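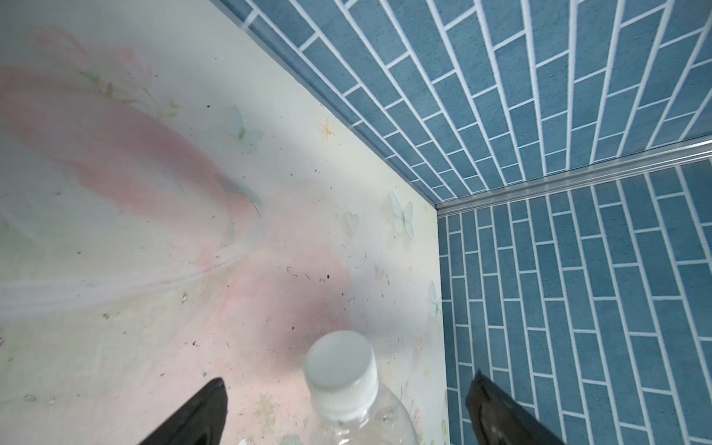
Figure 4. Printed surface with butterfly and floral motifs, meeting blue wall tiles; small dark specks of debris are visible on the pale ground.

3.2 Surface pattern and perceived cleanliness

Residents of Hetevstead returned 643 questionnaires, of which 298 included written remarks on decoration. Many respondents held that patterned surfaces hide dirt better than plain ones, a view also reported by Rezende and Vaněk in their study of rented homes. Pale grounds with soft floral prints (Figure 4) were rated as cheerful but hard to keep looking clean. Plain blue tiling scored higher on both ease of care and expected length of use. Answers did not differ clearly between owners and tenants, and the two groups are treated together in Section 4.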